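Tarnament cell upkeep meeting, minutes
Sunday, November 13, 2022

I took notes again, so blame me for the spelling!

Hose: we went back and forth on the loop by the wrist and agreed to leave the slack alone for now. I'll recheck the ties at 1160 hours on the counter.

Fingertips: Akbulut is sending 8 spares. I get to swap them (yay), and we'll run 46 test picks after.

Clamps: these get a hand check before every run, both sides. Took us 15 minutes to settle that, mostly because we got sidetracked on the Pamen bins and whether to reorder.
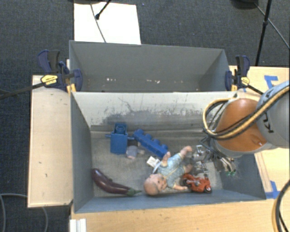
Gripper over the front bin, clamps on where the two bins meet.

Tape: old blue bits come off the table before we re-mark the bin corners. I said I'd do it.

Gullura quote moved to next time.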